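Three Nights at the Cadier

Oct 28, 2025

I arrived at the Cadier in heavy rain, one hour later than I had written in my email, and I was afraid the kitchen would be closed. It was closed. But Tegwen Gough, who has owned the house for 14 years, brought me a bowl of leek soup to the table beside the stairs and asked me nothing until I had finished it.

The Cadier has 23 rooms, and no two of them have the same shape. Mine was on the second floor, at the back, with a low ceiling over the bed and a window seat long enough to lie down on. I read there for two afternoons. The bed is firm, with linen sheets and a wool blanket in dark green, and the bathroom has an old tub with very hot water. I must say that the shower over it is weak. People who prefer a shower should ask for the Prosden room, where it is new. 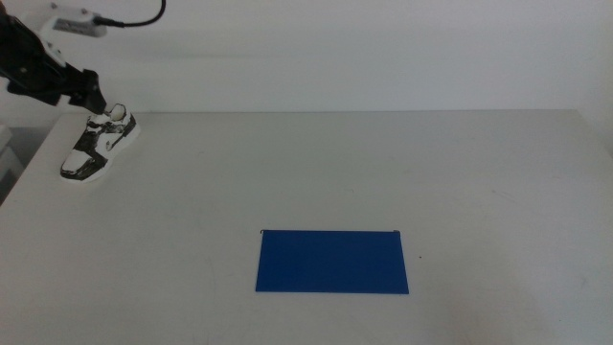

Breakfast and the long table

In the morning all guests sit together. I come from a country where we do not speak much before coffee, so this was difficult for me on the first day, and on the third day I stayed until eleven. There are eggs from the farm across the road, brown bread, stewed plums and a sharp white cheese I could not stop eating.

Dinner is cooked by Emrys Gape, who worked before in a fish restaurant on the coast. His menu is short and changes with the boat. I had hake with brown butter, then lamb shoulder, and on the last night a chocolate tart that was too sweet for my taste, although my neighbor at the table took two pieces.

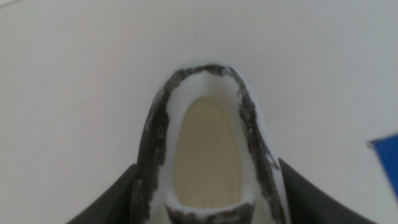
The wine list is better than I expected in such a small place. Ask for the Graletti, a light red served a little cold. It goes well with the lamb and also with nothing at all, in the armchair by the fire.

From the garden gate a path climbs to Dauda Hill, 1050 feet above the sea. I needed 40 minutes to reach the top, with many stops. The last part is steep and the stones move under your feet, so take good boots. 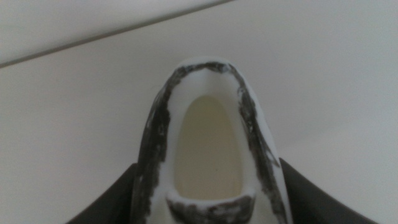 On the other side the path goes down through birch woods to the village, where there is a bakery, a post office and a bus back to the hotel every two hours. I missed the first one and bought a bun with raisins.

The house closes for all of February. For the rest of the winter the back rooms are cheaper, and they are also the quiet ones. Dogs are welcome on the ground floor only.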